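Bench tips from a shop that got an arm

I've been putting things into boxes for a living since before we had Zilledel, and I still do, only now a good part of my day is getting the bench ready so the arm can do it. Folks at the other site keep asking how we set ours up, so these are my notes, mostly things I wish I'd known in May.

Start with the mat. Lay it flat, pull the corners tight, and wipe it down before each shift. I used to let crumbs of packing foam pile up at my old station and it never bothered me one bit, but it bothers the arm plenty!

Keep your bins where they are. I know, I know — when you're working by hand you scoot a bin closer without thinking. Don't. Eldana Alemneh put tape under ours on the second morning and I grumbled about it for a whole lunch break, and then I went and taped my own kitchen drawers at home the same way.

Big box goes down first, small stuff after. Leave yourself a hand's width between pieces if you have the room (we don't always). And stay on your side of the floor marking while a run is going, even if you only want to nudge one little thing.

Our arm over the bench with the gripper pointed down:

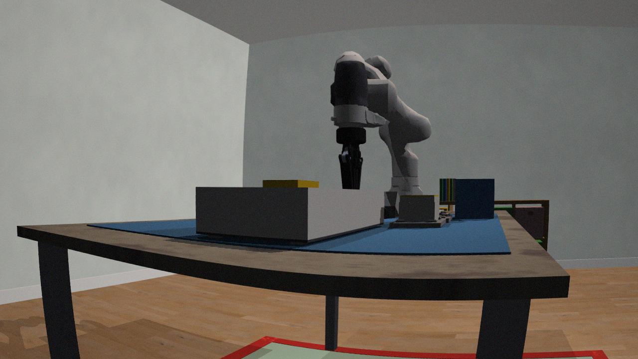
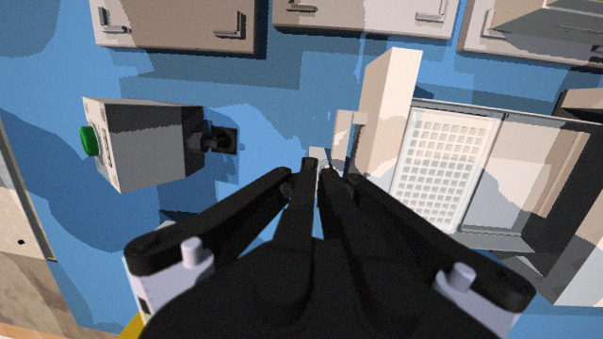
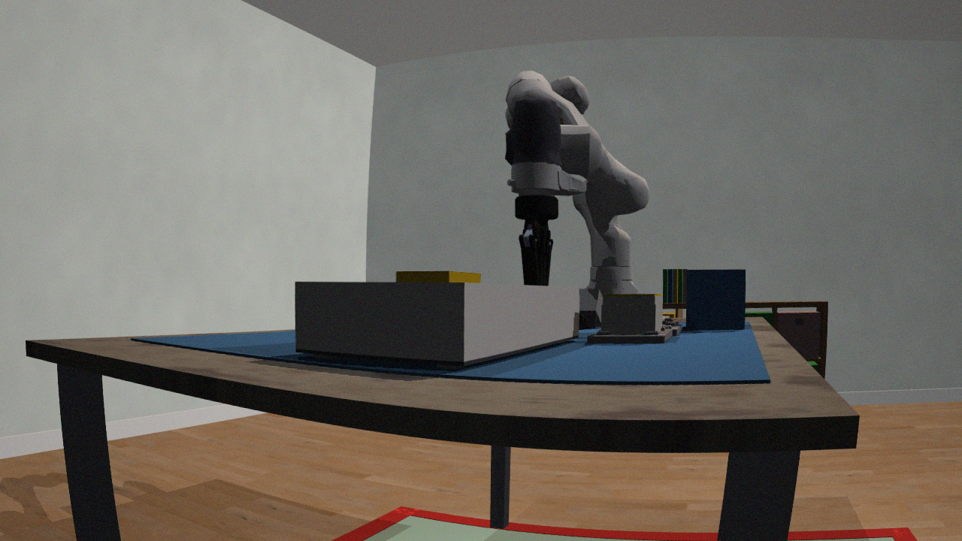
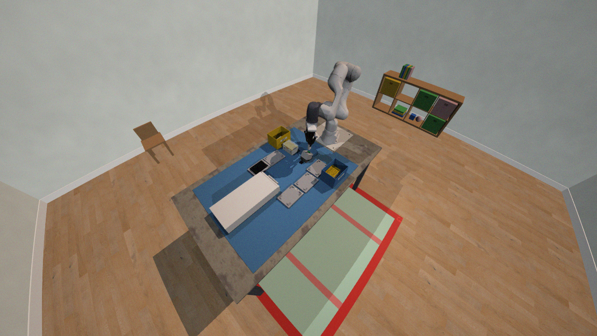 Now, the people side. I was worried about my hours, no sense hiding it. What happened is that Volodymyr Mykhailiuk and I split the day so one of us loads and the other checks, and we swap after lunch. On a Veleck order we'll do 520 pieces, and my wrists don't ache at night like they used to. I do miss the talking, though. You used to chat over the table all day, and now somebody's usually watching the run.

So we made a rule that we stop for 30 minutes together in the middle of the shift, both of us, arm parked. Ask for that early, before the schedule gets set!

A couple more small ones. Keep a pencil and a notebook by the stop button and write down every pause, even the silly ones. Every 200 pieces, look over the fingertips and clean them with a dry cloth. And if the Drovix screen asks you something you don't understand, leave it and go get whoever trained you. I pressed yes once and we spent the rest of the afternoon re-sorting by hand.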